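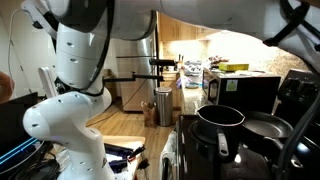

I've come round to the idea that the worst thing you can do to a kitchen is tidy it too well. I know how that sounds, and my sister-in-law Fadwa has already told me how it sounds, twice, over her own spotless worktop in Irdale.

But think about where the bin goes. Every kitchen programme wants it hidden in a cupboard, on a runner, behind a door you have to open with a handful of wet teabags. Mine would stand out on the floor next to the fridge, where you pass it forty times a day, and I'd fight anyone who tried to move it. A steel bin in front of a steel fridge looks perfectly all right. It even looks planned!

Same with the paper bag on the floor beside it. Call it clutter if you like - I call it the recycling, and it's exactly where your hand drops the envelope. And the cardboard box in the corner? Leave it. You'll need a box by March, you always do, and then you'll be begging one off the neighbours.

Where I do get strict is the worktop. Granite with a light under the cupboards is a lovely thing to chop on, and people bury it under toasters and post. Glória Frade, who fitted mine, charged me 544 for the lights alone (I still wince) and she made me promise to keep four feet of it clear. I've mostly managed it. The floor can look after itself.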